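4.2 Placement of condiments during the meal

Participants in the Laing and Fetarora households were asked to keep a short diary of where sauces and seasonings were put down between uses. Entries were made at the evening meal only, over 8 weeks beginning in March. We collected 200 usable entries. Entries that named a condiment without saying where it was left were dropped before coding.

Most of the writing on shared meals treats the condiment as something passed from hand to hand. Our diaries suggest that passing takes up little of the meal, and that resting places matter more to how people reach, wait and ask. A bottle left near one diner tends to be treated as that diner's to hand over. Several participants wrote that they went without sauce because asking would have meant breaking into a conversation.

We coded resting places as central, personal or displaced. Central places were within easy reach of everyone seated. Personal places were beside one diner's setting. Displaced places were those where the condiment sat on or in something meant for another use, such as a plate, a bowl or a folded napkin (Figure 3). Displaced placement was more common in Laing, where tables were smaller, but it also turned up at large tables in Fetarora. Table size alone does not account for it.

Diary writers rarely commented on displaced placement unless it caused a delay. One Fetarora entry reads in full: "Mustard on my plate again, moved it, ate." Others recorded the same kind of event with no remark at all, and we learned of it only through the follow-up interviews, which lasted 20 minutes each. 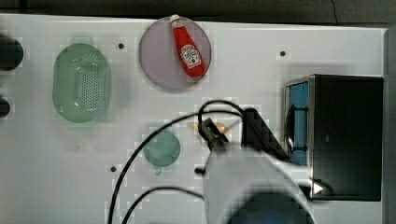 Figure 3. Displaced placement: a ketchup bottle lying across a plate.

Régis Marchal objected, on reading a draft of this section, that the three codes describe the table before anyone has eaten better than they describe it halfway through. By then, he wrote, "the center belongs to the serving dishes, and a clean plate is as good a spot as any." We accept the point for long meals. The diaries gave no time for each entry, so we could not separate early placements from late ones. Section 5 returns to this with the interview data, where participants were asked to recall the order in which things were set down.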